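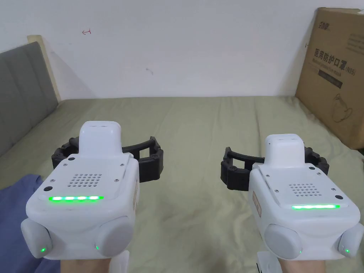
Bed-making still beats the machines, for now

Anyone following household automation will have noticed that floors are largely solved and beds are not. Members asked at the last meeting where things stand, so this item sets out what Onance and Bidari have reported from their spring trials, with some remarks from Martim Azevedo, who ran our bench session on grippers.

The Onance trial used a two-armed machine on a fixed base beside a double bed. The task was to pull a fitted sheet flat, square the top sheet and put two pillows against the headboard. Over 589 attempts the machine finished without help in 51 per cent of cases. The median time was 14 minutes. A person does the same job in under two, and will usually have picked the socks off the floor as well.

Most failures were of one kind. The jaws closed on the sheet and the mattress cover together, the arm pulled, and the corner came off. Bidari reports the same fault with its Lemma controller, though at a lower rate on thick cotton. Thin polyester remains poor. Cloth has no fixed shape, so a grasp point chosen at the start of a pull may have moved or folded under by the end of it.

Both firms now train largely on hand-held grippers. A person holds one in each hand and does the chore with the jaws instead of the fingers, and the recorded movements are used to teach the arm. Azevedo's view is that this has helped more than any change to the motors. "You get the small corrections," he said. "The operator feels the cloth slip and eases off. With a joystick you lose that." He added that the method carries across the operator's habits too, and that left-handed operators are under-represented in every set he has seen.

Other chores, briefly. Loading a dishwasher is reliable with known crockery and unreliable with anything else. Folding towels works. Folding shirts works if they are presented flat, button side down. Emptying bins is held up by the liner. On the shop floor, Brolline has had up to 4 arms packing cartons since August and is content with them, but the cartons are all one size and arrive the right way up.

Mwangi Kariuki has asked for a comparison of running costs. Neither firm has released power figures for a full cycle, and the purchase prices quoted so far exclude fitting - we will print both when we have them.

The next bench session is on Sat 4 April. Bring a fitted sheet, any size, preferably one that has been through the wash a few times.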